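Puver is a software package for planning and controlling two-armed manipulation of thin, flexible materials such as bags, sheets and covers. It was first released on 15 Jun 2022 by Rezende, a robotics software developer, and runs as a set of modules on top of the Orico motion library.

The package is split into 4 modules: perception, grasp selection, arm coordination and logging. The perception module does not build a full model of the material. It estimates where the edge or opening lies and passes a short list of candidate grasp points to the planner. Arm paths are then computed as a pair, so that the distance between the two grippers stays within a set range – a limit meant to keep the material from tearing or going slack. Plans are updated 25 times per second.
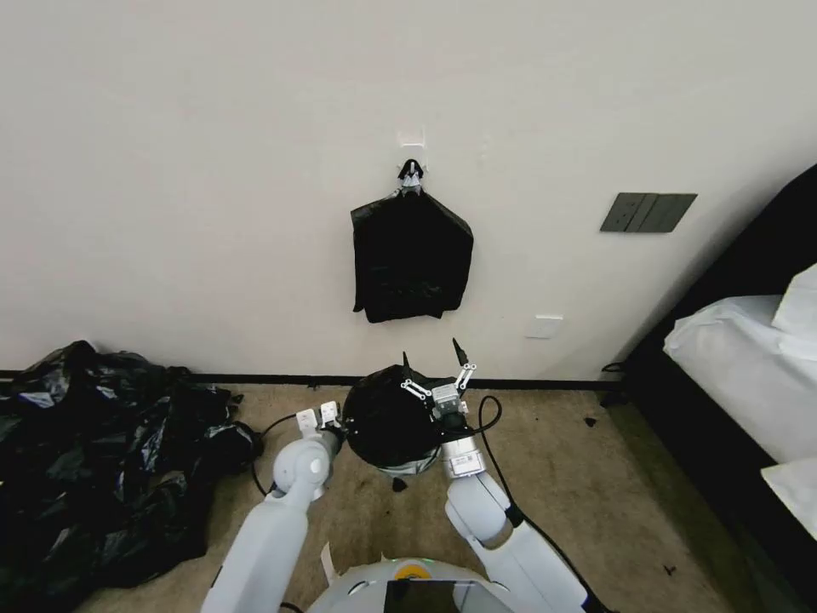
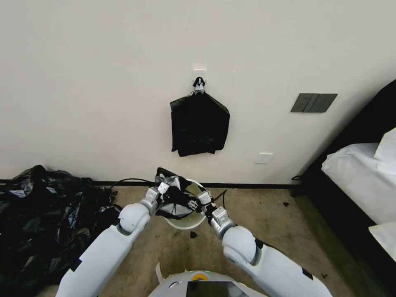

Two-armed handling of black plastic garbage bags. The second picture shows a bag held over a white bin.

Black plastic is a difficult case for the perception module. Highlights on glossy folds can be mistaken for edges, and depth readings on dark film are often incomplete. Puver handles this by comparing several views before a grasp point is accepted.

The Rutley task set, a collection of 198 household handling tasks, is used to test new versions. Bag and liner tasks were added in May of the following year.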